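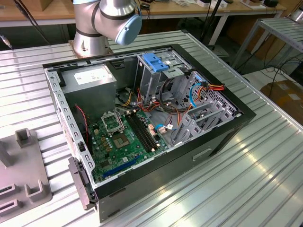 Tower on its side with the panel off, CPU socket open.

Home Topics Computers Repairs Sign in

Bought a used desktop with no processor, what do I check before I spend money?

Siebe Dewulf
Hi all! I picked up an old tower at the Dratstead swap meet in January and it has pretty much everything except a processor and memory. The seller said it ran fine until he pulled the chip for another build, and I kind of believe him. I want to turn it into a homework and email machine for my kids, nothing fancy. I can spend up to 70 dollars on it and I'd rather not blow all of that on a chip that won't even start. How do I know which ones fit, and is there anything I should look at first? I've swapped a hard drive before – that's as far as my experience goes.

14 comments 6 shares

Sachiko Yagi
I've done a few of these and they're fun! Before you buy anything, find the model number printed on the motherboard and look up the maker's list of supported processors. Fitting the socket isn't enough. My brother-in-law's board would take the newer chips physically but wouldn't start with them until it had a BIOS update, and of course you can't do the usual update without a working chip in there (ask me how I spent that weekend).

Then get a flashlight and look at the socket from 2 or 3 different angles. If yours is the kind with tiny pins in the socket, they should all lean the same way in even rows, and if a spot catches the light differently you may have a bent one. Don't touch it with your finger. If it looks good, buy a used chip from a seller who takes returns, and check that you've got a cooler that fits – I forgot that part and had to wait for a Zenent one to show up in the mail. Put the plastic cover back on the socket in the meantime if he gave you one.

23 found this helpful

Tukus
just buy a newer used one, not worth it. mine died after 2 months

1 found this helpful
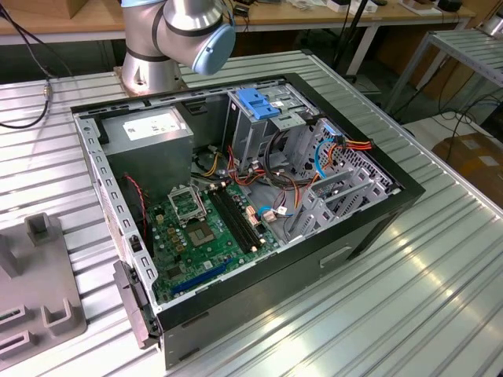 Do I need to buy new thermal paste if the used processor comes with some already on it?

Old paste should come off, so pick up a small tube. Wipe the chip with rubbing alcohol and a coffee filter, let it dry, and put a pea-sized dab in the middle before the cooler goes on.

Reply Share Report More in Repairs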